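Supply Chain Basics, Unit 7: Packaging and Outbound Freight
Handout for session 2. Revised 13 Jun 2018
Instructor: Damian Widmer

Reading before class: the Cluden case, first half only. We will finish it in July.

1. Unit loads

A unit load is a group of packages moved as one item. For rigid plastic packaging the usual unit load is a shrink-wrapped pallet. Bottles and tubs are light for their size, so a truck fills up by volume long before it reaches its weight limit. Carriers call this "cubing out."

In the Cluden case, one pallet of jars holds 352 pieces in 7 layers. The trailer takes 13 pallets. Work out the pieces per trailer before class and bring the number with you.

2. Handling at piece level

Most of the cost of picking is in single pieces. A full pallet is one move. A broken case means opening, counting, closing and relabeling. Shape matters too: round items roll and are harder to stack than square ones.

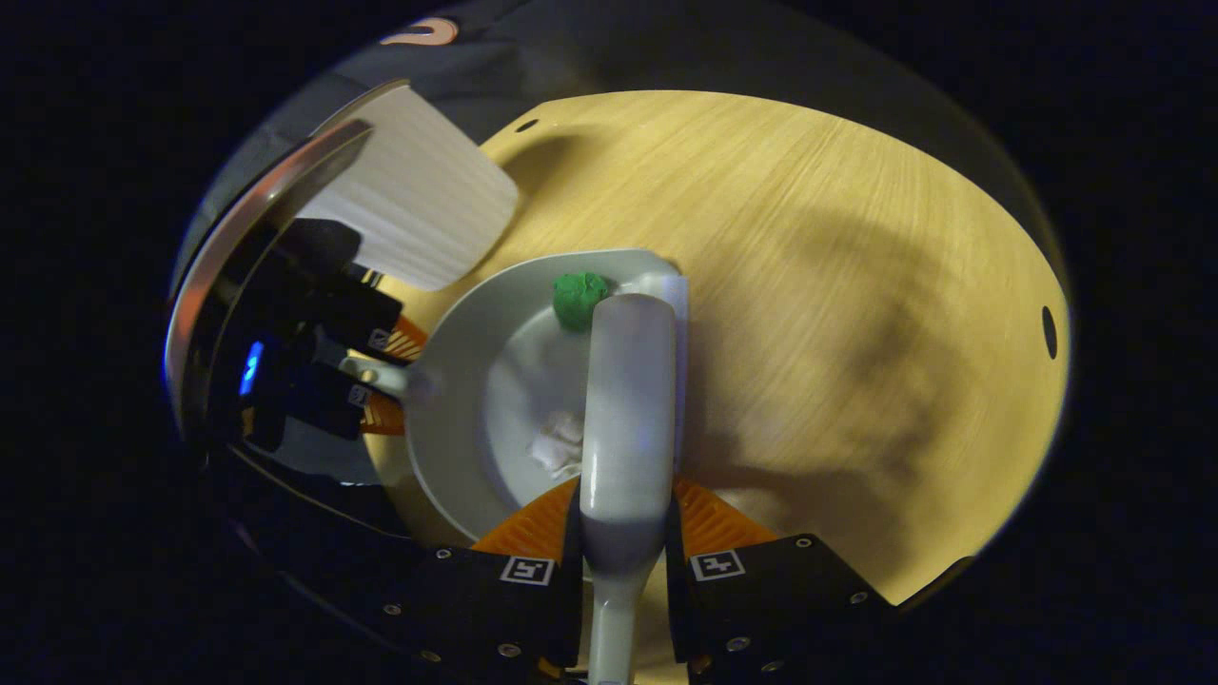
Fig. 1. A long white cylindrical item held between two orange ribbed pads.

3. Nesting

Tapered tubs fit inside each other and save space. Straight-sided ones do not. Eder ships its tubs nested in sleeves of 96, with lids in a separate carton. The buyer has to store both and match them up again.

4. Who pays for freight

Prepaid: the seller pays the carrier. Collect: the buyer pays. Customer pickup: the buyer sends a truck. Check where title passes in each case. Alcides Figueiredo's notes on the Metar contract cover this, pages 7 to 13.

Terms to know: cube out, weigh out, dunnage, tare, backhaul.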